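About us

G'day, and thanks for clicking through to the page most people skip. Tikadberg is a small workshop in Stivville, and the question we get asked more than any other (at barbecues, at the servo, once at the dentist) is whether a robot can do the washing up yet. Short answer: sort of, slowly, and please don't use the good plates.

I started the place after years of fixing packing lines, where machines have been doing one job brilliantly for ages. What got me hooked was everything else. Folding a tea towel! Sorting the odd screws at the bottom of a tray! Jobs a ten-year-old can do while complaining the whole time. We take chores like that, from homes and from shop floors, and we try them on robot arms with two-finger grippers until we can tell you straight whether the machine is up to it.
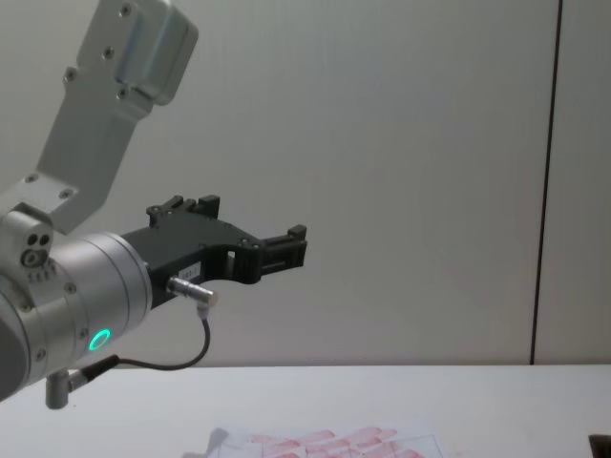
Most of our week goes into the dull end of things. Picking something up, putting it down, doing it again from a slightly different spot. Our first big project, Flores, was 187 household tasks tried one after another, and we reckon we learned more from the flops than the wins. Stiff things in known places are fine. Anything floppy, shiny or wet is still a headache, and a fitted sheet is beyond us (it's beyond me too, to be fair).

Shop floors are kinder. The parts are the same every day, the bench doesn't move, and no one leaves a jumper on it. For our second project, Avex, we looked at kitting, which is packing small parts into sets for assembly. A practised person does a set in 15 seconds and our best run took 40, but the arm was happy to keep plodding after tea time.

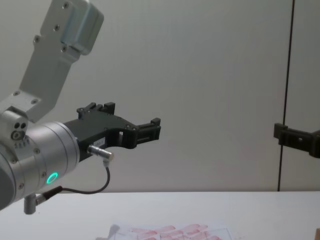 Forty seconds is no good to me if I've got to stand there and watch it, wrote one reader from a joinery business, and I'd still need someone to fill the bins. Fair call, and we've put it on the wall. Minding the machine counts as work, so we now log the minding time with every trial and put it in the report you get. 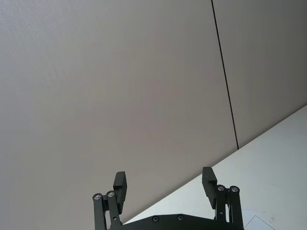 We've now logged more than 2000 trials, and we publish the rough ones along with the good. If you run a small factory, a laundry or a commercial kitchen and you've got a chore that's driving everyone up the wall, send us a note and tell us how it's done now, mess and all. A video off your phone is heaps. We're in most days from eight, and if you're ever in Stivville on a Sunday the roller door's usually up and the kettle's on.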